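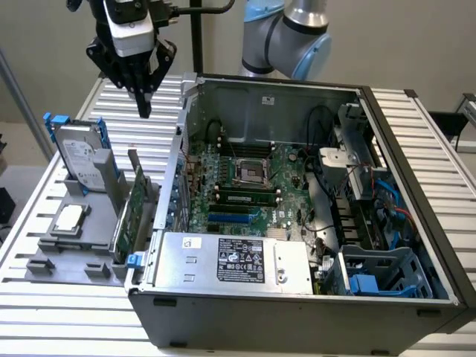
How to Prepare an Office Desktop Computer for Reassignment or Disposal

Issued by the Equipment Services Office, Pleltelia Public Library District
Revised September 8, 2026

Purpose of this guide

Branch staff are responsible for preparing desktop computers before they are moved to another employee, transferred to another branch, or sent out for recycling. This guide explains the steps in the order they should be carried out. It applies to tower and small desktop models owned by the District. It does not apply to laptops, public tablets, or leased printers, which are covered in separate instructions.

Before you begin

Confirm that the computer is owned by the District. Every District computer carries an asset tag, normally on the side or rear of the case. If the tag is missing or cannot be read, contact Equipment Services before going any further.

You will need the following:
The Equipment Transfer Form (Form 30)
A medium Phillips screwdriver
An antistatic wrist strap
A padded envelope for each storage drive
A permanent marker and blank labels

Allow two hours for a single computer. Copying files may take longer if the employee has kept large photo or video collections on the machine.

Step 1. Notify the current user

Give the current user written notice at least 10 working days before the computer is collected. The notice should state the collection date and remind the user to move personal files off the machine. Supervisors may shorten this period when a computer has failed, but the user must still be told in writing.

If the user has left the District, the notice goes to the former supervisor, who then decides which files are to be kept.

Step 2. Save the work files

Work files belong on the shared drive, in the folder for the user's department. Files left on the desktop or in the downloads folder are often overlooked – check both. Email stored on the server does not need to be copied. Email archives stored on the computer itself do.

Open several of the copied files from a different computer to confirm that they can be read. Record the date of this check on line 2 of the form. The supervisor should initial the same line.

Step 3. Release the software licenses

Some programs are licensed to a single computer and must be signed out before the drive is erased. In this District, these include the Staltedix cataloging client and the Dinu room booking program. Open each program, choose Account, and select Release This Computer. A confirmation number will be shown. Write it on the form.

A license that is not released remains assigned to the old machine, and restoring it requires a request to the vendor. These requests are handled by Ismael Medeiros in Equipment Services.

Step 4. Erase or remove the drive

The correct procedure depends on where the computer is going.

If the computer will remain in the District, request a remote erase through the help desk. Leave the machine switched on and connected to the wired network overnight. The help desk will send a notice when the erase is complete. Attach a copy of the notice to the form.

If the computer is leaving the District, the drive must be removed:

Shut down the computer through the operating system.
Unplug the power cord and all other cables, then press the power button once.
Place the case on its side on a firm, clean surface.
Put on the wrist strap and clip it to bare metal on the case.
Remove the side panel. Depending on the model, it is held by screws or a latch.
Locate each storage drive. Disconnect its cables by pulling on the plugs, never on the wires.
Release the drive and place it in a padded envelope. Write the asset tag number of the computer on the envelope.
Replace the side panel before moving the case.

Small solid-state drives may be fastened directly to the motherboard with a single screw. Check for one even when a larger drive has already been found. Staff who are not comfortable opening a case should leave this step to Equipment Services and mark the form accordingly.

Step 5. Clean and label the computer

Wipe the outside of the case with a dry cloth. Remove adhesive notes, personal stickers, and any paper bearing a name or password. Do not remove the asset tag. Attach a label to the front showing the branch, the collection date, and either REASSIGN or RECYCLE.

Keyboards and mice travel with the computer only when it is being reassigned. Power cords should be coiled and taped to the case in both situations.

Step 6. Arrange collection

Send the completed form to Equipment Services, Room 123, Plestia Branch. Collection is scheduled after the form has been accepted. Drives in padded envelopes must be handed directly to the driver and signed for. They may not be sent through interbranch mail or left at a service desk.

Until collection, store the computer in a locked staff area. Keep it away from radiators, sinks, and exterior doors.

Records

The branch keeps its copy of Form 30 until the next annual inventory, which takes place each April. Equipment Services keeps the original. A computer that appears on the branch inventory without a matching form will be reported as missing.

Questions about this guide should be directed to Valdir Cavalcanti, Equipment Services Office. Requests for blank forms and padded envelopes may be included with the regular branch supply order.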